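JRN 217: Reporting Arrests and Security Operations
Week 6 handout
Prepared by Houda Ezzat. Revised 31 August 2018

Bring this to the tutorial. Last year half the room left it on the printer, and the printer did not do well in the quiz.

1. Where we got to

Last week we covered court lists and what you may say once a charge is laid. This week we go back a step, to the hours before there is a charge, when all you have is a two-paragraph wire story, a ministry statement in someone else's language and an editor who would like 75 words by the time the kettle boils.

2. The working case

We use Konden all the way through. Konden is a made-up country with a capital, Vidovura, a port, Bouzid, and an interior ministry that loves a press release. Yannick Boyer wrote the wire copy you'll find in the reader. He spent years on a foreign desk and it shows in the spelling.

The facts as they first arrive: police in Bouzid have detained 13 people in early morning raids. The ministry says they belong to "a terrorist network". One is said to hold a foreign passport. A neighbour heard shouting. That's the lot.

By lunchtime the Iltcombe Courier (our paper, for the purposes of the exercise) has a headline reading "Terror cell smashed". Find everything in that headline the paper doesn't know. There are three words, so it shouldn't take long.

3. Words that do more than you asked them to

Detained, arrested, charged, convicted. Four different things, and in some countries there are a couple more in between. If the statement says detained, write detained. Don't promote people.

Suspect. Fine after police have named someone as one. A man who happened to be asleep in the flat is a man who was asleep in the flat.

Terrorist. Attribute it. "The ministry described the group as" costs you five words and you can afford them. Where a group is formally listed, say who listed it.

Linked to. The laziest phrase in the trade. Linked how? Money, travel, a cousin, a phone number? If the source won't say, tell the reader the source wouldn't say.

Foreign fighter. Only if there's a claim of fighting. Having a foreign passport and a beard is not a claim of fighting.

Sources. How many, how close, and what do they get out of it? "Security sources" may be one bloke in a car park.

4. Passports and nationality

Holding a passport, being a citizen and being "from" somewhere are treated as the same thing in most first-day copy. Check with the foreign ministry of the country concerned. They will tell you they are aware of the reports. Ring again in the afternoon, when they will be seeking further information. By evening you may get an actual number.

Dual nationals need special care. The version of the Bouzid story that ran in Vidovura called the man a foreigner. The version that ran in his second country called him a Konden national. Neither seemed to want him.

5. Naming

Default for this course: no names before charge, unless there's a strong reason and a lawyer has seen it. Initials plus age plus street plus job is a name. So is a photo of the front door.

6. Picture choice

Same rules as for text. A file photo of armed police from another raid tells the reader it was this raid. Captions need a subject, a place and a date where it matters, and no adjectives you couldn't defend.
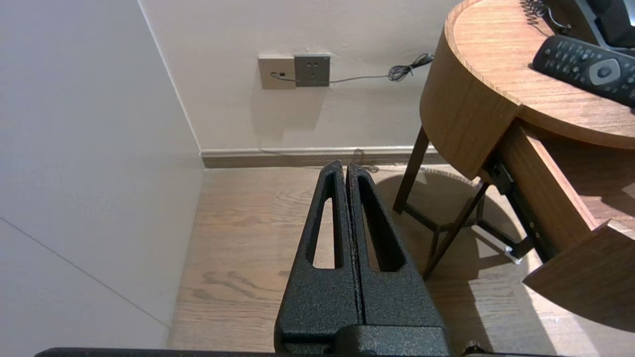

Fig. 1. Black gripper, fingers together, over a wood-grain floor.

For the tutorial, rewrite three captions from the reader at under 15 words each. "Dramatic" is banned. So is "chilling", unless you're writing about fridges.

7. Following up

Most arrest stories never get a second one. If 1000 people read that someone was picked up, they should have a fair chance of reading that he was let go. Put the hearing date in your diary the same day. In the Konden case, nine of the 13 were released without charge in June. The Courier ran it on page 22, under the tide times.

8. To do before next class

Read Boyer's wire copy, versions A to D, and mark each change in attribution.
Write your own 75-word version of the first report.
Write the follow-up on the releases, same length, and pick the page you'd put it on.

Late work goes in the box outside my office. The box is emptied more often than you'd think.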